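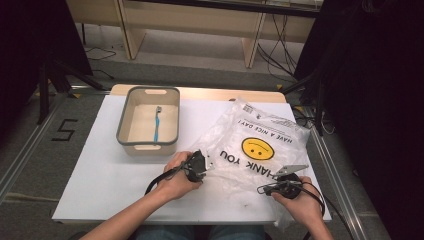 Setting up a bag-handling task for two hand-held grippers

This page covers the tabletop task we use most on the Skumero grippers in our shared workshop: picking up a thin plastic shopping bag, opening it and putting a toothbrush inside. It assumes your grippers are already wired and calibrated. If they aren't, do Corey Brunton's calibration page first.

What you need

A pair of hand-held grippers with their cables
A small table and a white board to cover most of the top
A plastic basket with low sides
One toothbrush
Clear plastic shopping bags, the thin kind with printing on them

Preparing the table

Lay the white board flat and push it toward the side where you will sit. Tape the underside at the corners so it can't slide when you press down on it. Glossy boards throw reflections under overhead lights, so use a matte one if you have the choice.

Put the basket at the back left with the toothbrush in it. Put the bag on the right. Crumple the bag once in your fist before you set it down. A bag straight from the pack lies too flat and the fingers skate over it.

Run each cable away from its own side of the board. Leave enough slack that you can reach the far left corner with either hand. Crossed cables drag the bag around, and you will spend the whole session untangling them.

Recording a run

1. Sit close enough that your forearms clear the front edge of the board.

2. Start recording with both grippers open and held above the board. Hold still for 2 seconds.

3. Lower both grippers to the bag. Pinch one layer on each side of the opening and pull apart slowly. Printed areas are easier to follow by eye than clear ones, so keep the lettering near the middle.

4. Keep the right gripper closed on the bag. Let go with the left, take the toothbrush by the handle and drop it in.

5. Lower the bag, open both grippers and stop recording.

Do six runs, then take a break. Squeezing the triggers is harder on the hands than it looks, and the later runs get sloppy.

Problems we ran into

Both layers get pinched together. Come in at a low angle with the flat finger and slide it under the top layer before closing.

The bag tears at the opening. Swap it for a new one. Tayla Sutcliffe tried patching with clear tape, but the taped spots were stiff and the runs didn't match the others.

We kept 93 runs from October. Shona Ruddock has the task sheet if you want to use the same layout.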